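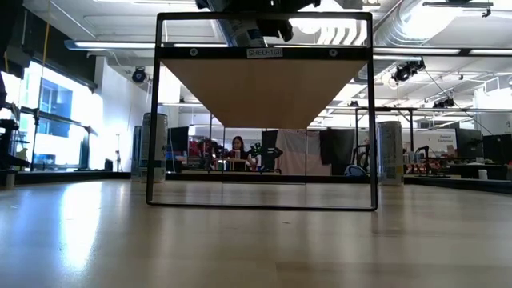

Kubiak Tabletop Shelf Frame, black metal with light wood board
Sold by Clunodetti Shop Fittings
Item no. 3714
Page last revised 2021-10-20

We stock four or five countertop shelves at any given time and we don't think most people need one. If your counter is crowded because there is too much on it, a shelf will give you a crowded counter with a shelf on it. Clear the counter first. If you still want something upright to put cups, jars or drinks on, read on.

The Kubiak is a plain black metal frame, taller than it is wide, with thin side posts, a bar along the bottom that rests on the table and a heavier crossbar near the top. A light tan wooden board sits up at crossbar level. The space underneath stays open, and there are thin support rods toward the back. The front crossbar is held with two round bolts, one near each end, and the heads are left showing in bare silver. Some customers like that. We would have preferred black heads, and we asked Kubiak about it, and the answer was that silver is what they buy.

What the maker says, and what we think

"Industrial elegance for any space." It's a black rectangle. It looks fine on a pale wood table and rather severe on a dark one. In a kitchen with a lot of chrome it looks like something left behind by the person who put in the dishwasher.

"Heavy-duty performance." Heavy duty compared to what? Kubiak gives no load rating for the board and we have asked more than once. Until we see a number in writing we won't print one. We use ours for mugs, a sugar canister and paper napkins. We would not put a microwave on it, or a full-size espresso machine, or anything else you'd be upset to see on the floor.

"Assembles in minutes." True if the holes line up. On the first batch they mostly did. On the second batch we sent 2 frames back from the sample carton because the crossbar had to be forced, and you shouldn't have to force a bolt into thin metal. The current batch has been better. If yours fights you, stop and call us.

"Space-saving design." A shelf saves space if you use the open part below it. The bottom bar runs across the front, so anything you slide in has to be lifted over it first. That is a nuisance with a full water pitcher and no trouble at all with a stack of saucers.

About the label

Each frame has a small white label on the front of the upper crossbar. On the unit shown it reads SHELF1G1. People write in to ask if it comes off. We have peeled a few in the shop with a fingernail and a little cooking oil and the black underneath looked the same as the rest, but we can't promise that for every one. If you are running a break room with several shelves you may want to leave it on, or stick your own over it. Please don't order by the label text. Order by the item number at the top of this page.

The board

Smooth, pale, no pattern to speak of. The maker calls the color "Nordic Dune." We call it tan. The underside gets the same color as the rest and, with the board up that high, you do see the underside whenever you sit down at the table, so we're glad they didn't leave it rough.

It is wood and it will mark. A cold glass left overnight on our shop sample made a ring that came out partly, after a lot of rubbing, and then we stopped caring. Use a coaster or accept the ring. Don't put a hot pan on it. Wipe with a damp cloth and dry it right after.

We can order replacement boards. They take longer than Kubiak says they do. Last October's order came 8 weeks after we were told it had shipped.

Size

Measurements are on the spec sheet, which we'll email to anyone who asks. We took them off this page after two production runs came out different from each other. Ask for the sheet that goes with current stock, then measure your own spot, including the height under your wall cabinets. Under-cabinet clearance is the cause of most of our returns on this item.

For a very loose idea, a tall slim drink can stood beside the frame comes up to about the middle of it. Don't buy on the strength of that.

Where it works

On an office coffee counter, for cups above and supplies below. On a craft table, with paint jars up top. On a small shop counter, where you want something at eye level and don't want to drill into a wall. Several cafe owners have bought it for canned drinks, and it suits that well enough, though you'll fit fewer cans on the board than you think and the rest end up standing on the table next to the frame.

Where it doesn't

Outdoors. Kubiak's leaflet mentions "covered patios" and we disagree. Bathrooms, for the same reason. Any table that wobbles, because a tall frame makes a small wobble into a big one. Homes with a toddler who pulls on things.

Compared with the Drakitz

The other one we sell in this style is the Drakitz two-tier. It costs more, it's lower and wider, and you get a second board in place of the open space. It is steadier. It is also ugly from the side, and the finish chips if you look at it wrong. If you mainly want storage, buy the Drakitz. If you need tall things to fit under the shelf, buy the Kubiak.

We used to carry one from Prelero as well. Too many came back.

In the box

Frame parts, one board, bolts, a hex key, and an instruction sheet with drawings only. The key is soft and rounds off quickly, so use your own if you have one. Snug the bolts by hand, stand the frame on a flat table, check that the bottom bar sits down along its whole length, and only then tighten. Check them again after a couple of weeks.

Feet are not included. The bar sits directly on your table and will scratch a soft finish if you drag it. Felt strips from any hardware store will do, and we won't sell you special ones.

Returns

Thirty days, unused or close to it. Keep the carton. We don't take back boards with rings on them.

Availability: in stock, black frame with tan board only. The white version in the Kubiak catalog has been "coming soon" for 2 years.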